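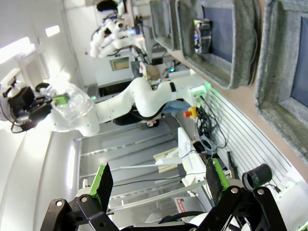 Arms, grippers and the gray bins on our demo table

How do you run a robot open day for people who have never seen one move?

Neelam Nishad
Posted 30/06/2023 in Workshops and Clubs, 1669 views

Hello all, and sorry in advance for the length of this, I do go on. I work at Jirnel, a small robotics lab, and we have agreed to open our doors for an afternoon to a group from Tautahi, the adult learning center across the road from us. There will be 26 of them coming. They're mostly retired people, plus a couple of grandchildren, and the tutor who is bringing them (Yaryna Pavliuk, lovely woman, taught my mother to use a spreadsheet) tells me that they're curious about everything and not at all shy about asking. I'm thrilled and also a bit terrified!

What we do all day is teach white two-finger-gripper arms to pick things up and put them in fabric bins. It sounds dull written down, but I could watch it for hours. The job itself is plain enough: there's a table, there are three gray bins in a row, and the arm has to get an object into the right one. To us a clean grasp on an awkward bottle is a reason to call people over from their desks. I suspect that to a visitor it will look like a very expensive machine doing something their toddler does for free.

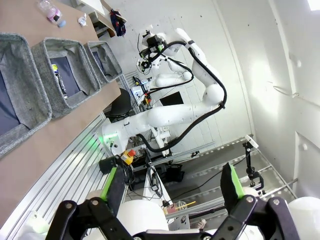 So I've been going back and forth over how much to show them. My boss would like the whole tour, meaning the training data, the Jevex software we use for planning, the graphs, the lot. I would like to put people near the table and let them see it go. We have a little over an hour in total, and the room isn't big. There are cables, there are rails, there are cameras on stands that must not be nudged, and there's the usual lab furniture in among it all. I can't see everybody fitting at once without somebody's handbag ending up where the arm wants to be.

My questions, then. How big should the groups be, and how long do you give each one? Do you let visitors choose the objects? And what on earth do you say while the robot is thinking, which ours does quite a lot, sometimes for long enough that I start humming?

Any experience welcome, even if yours was a different sort of machine. Thank you!

Tayla Bolger

Oh, I loved reading this. I ran the open afternoons at Ravus for a good while (we did packing arms, so not so far from yours) and I made every mistake there is, so please help yourself.

Split them into four groups. With your number that gives you six or seven people each, and everyone can stand in one row with a clear view. Give each group 20 minutes at the table, and have the others somewhere else entirely, with chairs and something hot to drink. I see that four of those is more than your little over an hour, so you will have to ask Yaryna for a longer visit or run two groups side by side with a second person talking. Please don't shave the time down to fit. We tried ten minutes once and people had only just got their reading glasses on when we were shooing them out.

Mark the line they stand behind with bright tape on the floor and walk them up to it yourself. Choose where it goes with the arm at full stretch and then add a good step back from that. Your own safety person should have the final say on the distance, I can't judge it from here. One member of staff stays by the emergency stop the whole time and does nothing else. Ours used to wander off to answer questions and I had to be quite firm with him. Do show the visitors the big red button at the start, tell them what it's for and press it once while everyone is looking. It settles the nervous ones more than any speech I ever gave, and the children are delighted.

On objects, yes, let them choose, but from a tray that you have filled. I used to say "bring something from your pocket" and we got a bunch of keys, a mint with fluff on it and somebody's hearing aid case, and the poor arm couldn't make sense of any of it. Put out things you know it can manage, then add one you know it struggles with. People lean in for the hard one. If it drops it they groan like a football crowd, and when it gets it on the third go you will have applause, I promise you.

As for the thinking, I stopped trying to fill it. I asked them to guess instead. Which bin will it go to, will it come from the left or the right, will it hold the thing by the neck or by the middle? They argue with each other and you can get your breath back.

Leave the graphs for whoever lingers at the end. There's always one, and he or she will want all of them.

Glenys McKinnon

We had a robot demonstration at our library in November and it was too loud and you couldn't see a thing from the back. Make sure there are enough seats. Also say where the toilets are. I don't know anything about the grouping side of it but the parking was dreadful.

Iona Moffat

I agree with nearly all of Tayla's post, and I'd only add a few bits from the visitor's side, as I've been on more of these tours than I have given.

Tell us what the machine is looking at. When I went around a place like yours I had no idea there was a small camera down at the gripper until the tour was over, and I would so much have liked to see its view on a screen while it worked. If you can turn a monitor toward the group, do, and leave it on the live picture with no numbers over the top. I could have stood there until closing time.

Say plainly when a person is driving and when the arm is working by itself. A lady beside me was convinced that somebody in the next room had a joystick. She may have been right, for all any of us were told!

I'd part company with Tayla on the tray, a little. One surprise object is worth having if you keep it back for the last group, when you don't mind so much about running over. And Glenys is quite right about the seats. Twenty minutes is a long stand for some knees, so a few stools along the tape would be kind.

Neelam Nishad

Thank you all, this is so helpful. I've written to Yaryna to ask for a longer afternoon, and I've found a roll of yellow tape. Tayla, may I message you about the hard object? I have a squashy bath duck in mind, but I'm not sure it's fair on the arm.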